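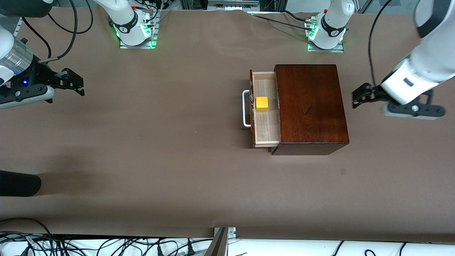 Commercial Real Estate | Interview

November 4, 2022

Gurnley's warehouse district has drawn steady interest from small employers this year, and Haromier, the brokerage that leases much of it, opened a second office on Grurholm Street in March. The firm's leasing director spoke with us about demand, rents and parking.

"Most of our inquiries come from companies with fewer than 25 employees," the director said. "They want ground-floor space, a loading door and a lease they can read in one sitting."

Haromier manages 104 units in the district, of which 68 are in the former Rusu mill. The smallest measure 1,000 square feet. According to the director, the mill units are nearly full, and the next group will come to market once the east stairwell has been rebuilt.

Asked whether rents would rise, the director was cautious. "Existing tenants will keep their current rate through the end of their term. New leases will be priced when the work is finished - we do not quote ahead of that."

Parking remains the most common complaint. The firm has asked the city to allow permit parking on the north side of Grurholm Street, and a hearing has not yet been scheduled.

"We would like an answer before the winter," the director said. Tenants may send written comments to the Grurholm Street office, which is open on weekdays.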